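引き出しの奥の「なんだかわからないもの」を片づけるやり方

うちの廊下の引き出し、いちばん下の段がずっと開かずの間でした。いや、開くんですけど、開けると何かが引っかかって閉まらなくなるので開けない、という意味での開かずの間です。6月に模様替えをしたとき、とうとう中身を全部出しました。で、出てきたのが、ネジでもケーブルでも文房具でもない、名前で呼べない小物の山!

服とか本なら片づけ方の記事がいくらでもあるのに、この手の半端ものは「その他」の一言で終わっていることが多いんですよね。なので、わたしがやってみてわりとうまくいった手順を書いておきます。きれいに並べて眺めるための収納ではなくて、探したいときに見つかればいい、くらいのゆるい片づけです。

用意したもの

・無地の薄い色のシートか布(テーブルに敷く用)
・浅い箱をいくつか
・マスキングテープと油性ペン
・チャックつきの小袋
・キッチンタイマー

浅い箱はBravvilleで1個189円だったのを使いました。ふたのないタイプです。最初はUllitzの引き出し用仕切りにしようと思って、お店でけっこう悩んだんですが、大きい輪っかみたいなものが入らなくてやめました。仕切りのマスが細かいと、細かいものしか入らないんですよ(当たり前ですね)。形のばらばらなものを相手にするなら、ただの四角い箱がいちばん気楽です。お菓子の空き箱でもぜんぜんいいと思います。

手順1 全部出して、敷物の上に広げる

引き出しごと抜けるなら抜いて、テーブルのそばまで持っていきます。敷物は柄のないものを。わたしは最初、花柄のテーブルクロスの上でやってしまって、ちいさいワッシャーが花の真ん中にぴったり隠れて見つからなかったです。だいぶ悔しかった。

ひっくり返してザーッと出すのは楽しいけれど、つやのあるものは擦れると傷が目立つので、大きいものだけは先に手で取り出しておきます。残りをザーッと。底にたまったほこりは、このときに掃除機で吸ってしまいましょう。

手順2 タイマーを10分にかけて、大きさで分ける

ここで「これ何だっけ」と考え始めたら負けです。用途は考えないで、手のひらより大きいか小さいかだけで左右に分けていきます。10分で鳴るようにしておくと、懐かしいものが出てきても手が止まりにくいです。わたしは古い鍵を見つけて一度止まりました。どこの鍵かは今もわかりません。

タイマーが鳴った時点で残っているものは、まとめて次の回に。一日で終わらせようとすると、夕方にはもう全部同じ箱に戻したくなってきます。わたしは夕方の4時に始めて、見事にそうなりました。始めるなら午前中がおすすめです!

手順3 形で分ける

大きさで分けたら、今度は形です。うちはこんな分け方になりました。

・輪っか、筒
・棒、細長いもの
・平たいもの
・包まれているもの、丸まっているもの

最後の「包まれているもの」が地味に大事で、ビニールやテープでくるまれた小さいかたまりって、開けるまで中身がわからないじゃないですか。これをほかの形の箱に混ぜると、あとで必ず迷子になります。開けるのは後回しにして、まずは包みだけで集めておきます。

輪っか組は重ねてしまいたくなるんですが、内側に出っ張りのあるものは、中に小さいものを詰めこむと引っかかって取り出しにくいです。前にヘアゴムを入れておいたら、出っ張りに全部からまって、ほどくのにかなりかかりました。真ん中は空けたまま置くのが無難です。

手順4 並べて、くっつけて、写真を撮る

ここがわたしのいちばん好きなところ。箱に入れる前に、ひと組ずつ写真を撮ります。箱に入れると上のものしか見えなくなるし、名前がないものはラベルに書きようがないんですよね。「黒い丸いの」と書いて済めばいいんですが、うちには黒い丸いのが何種類もあるので。

コツは、大きいものと小さいものを一緒に撮ること。単体で撮ると、あとで見返したときに大きさがさっぱりわからないです。それと、色の違うもの同士のほうが見分けやすい。黒いものの隣に黒いものを置くと、境目がどこだか本人にもわからない写真になります。

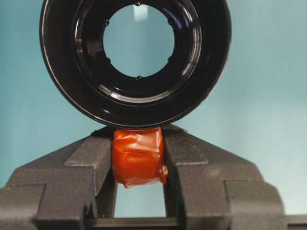
つやつやの黒い輪と、オレンジの小さな包み

黒くて光るものは、角度で見え方がずいぶん変わります。内側の段々が見えるように撮っておくと、形の手がかりになって便利ですよ。この輪は内側に小さな出っ張りが6つあるので、ほかの黒い輪と見分けるときの目印にしました。オレンジの包みのほうは、しわの寄ったつやのある表面がよく目立つから、小さくても見失いません。

撮った写真は「引き出し下段」というアルバムにまとめています。最初は印刷して箱に貼ろうかと思ったんですけど、プリンターのインクが切れていて、そのまま今に至ります。スマホで見るだけで足りています。

手順5 箱に入れて、番号を書く

箱の側面にマスキングテープを貼って、番号を書きます。ラベルはこれだけ。写真にも同じ番号をメモしておけば、「3番の箱だな」とわかります。小さくてどこかへ行きそうなものは、チャック袋に入れてから箱へ。包みはつぶれやすいので、重いものの下にならない場所に入れてください。

箱は引き出しの中で重ねないこと。2段にした瞬間、下の段がまた開かずの間になります(なりました)。入りきらなかったら箱を増やすより、一回り小さい箱に替えてみるほうがうまくいくことが多いです。

捨てるかどうか迷ったら

わたしは12か月の猶予つき、というルールにしました。箱に入れた月をテープの端っこに書いておいて、翌年の同じ月まで一度も手に取らなかったら手放します。素材がよくわからないものは、住んでいるところの分別表で調べてから。あと、家族に聞かずに捨てるのはやめたほうがいいです。どうでもよさそうな部品ほど、誰かの大事なものだったりするので!

よくつまずくところ

箱が軽くて引き出しの中ですべるときは、底に滑り止めシートを小さく切って敷くと落ち着きます。食器棚用の残りで大丈夫。

ほこりのついた黒いものは、乾いたやわらかい布でそっと拭いてから入れます。指のあとも目立つから、拭いたあとは縁を持つように。

テープのべたつきが残っている包みは、直接箱に入れると底にくっつくので、クッキングシートを一枚はさみました。

ちなみに同じやり方で洗面所の引き出しもやってみたんですが、あちらは形より使う人で分けたほうがよかったです。そっちの手順は、ヘアピンの山をなんとかできたらまた書きますね。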